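Print this page | E-mail this article

Keep the Paper Bag, and Use It Until It Gives Out

15/02/2026

Cirora went over to paper bags in October. The plastic ones disappeared from the checkouts and in their place came brown paper with twisted handles, 13 cents each. Pilta, across the parking lot, followed before the month was out. People complained at first, then paid the 13 cents, and now most of them pay it every time they shop.

I think the paper bag is a good bag and I think we use it badly. A bag that makes one trip from the store to the kitchen and then goes into recycling is mostly waste, whatever it is made of. It took trees, water and a truck to get it to the register. Paper feels cleaner than plastic, so we throw it out with an easier mind.

My mother kept paper bags in the gap beside the refrigerator, folded flat, largest at the back. They went out again on Saturday. When a handle tore off, the bag moved down to other work. It lined the bin under the sink or held the onions. She cut up the big ones for covering schoolbooks. I never heard her call this saving the planet. Bags were useful and she didn't like paying for things twice.

I have gone back to her system and I have no trouble with it. Groceries are only part of it. What a paper bag does best, in my opinion, is move small things around a house.

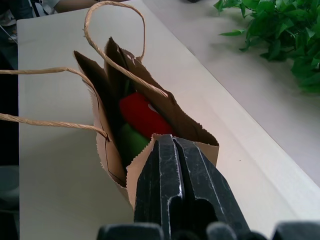 Take the living room at the end of the day. Things that belong in other rooms have collected on the table and the chairs. You can carry them off one by one, which is what I did for years, and forget half of them on the way. Or you can stand a bag on the table, drop everything in, and walk it through the house once. The bag stays up by itself with its mouth open, so you have both hands free. A plastic bag falls over and has to be held.

The same goes for soft things that are to leave the house. Outgrown hats, odd gloves and stuffed toys do well in paper. They weigh little, so the handles last, and paper lets air through. When the thrift store on Vasconcelos Street is open I take the bag down and hand it over, or I tip it out and bring the bag home again.

There are limits. Paper is no good in rain, and a cold carton of milk will weaken the bottom on a warm day. I would not put glass jars in one that has been folded many times. For a heavy shop I take the canvas bag, and I would tell anyone else to do the same. But canvas has its own problem. Briseditz, where I used to work, gave one to every visitor at its open house, 400 of them in one afternoon, and I expect most are hanging unused on the backs of doors. A canvas bag takes a great many trips to earn its keep. Buying a new one whenever you forget the old one is worse than taking paper.

Stores could help. Cirora could take a few cents off for customers who bring any bag back, and it could print a plain line on the side asking people to reuse it. At present the side of the bag says only that it can be recycled, and people do as they are told.

In the meantime the work is small. Empty the bag when you get home. Press the sides in along the old creases, lay the handles flat and put it where you will see it on the way out. If it has torn, put the onions in it.

E-mail this article | Print this page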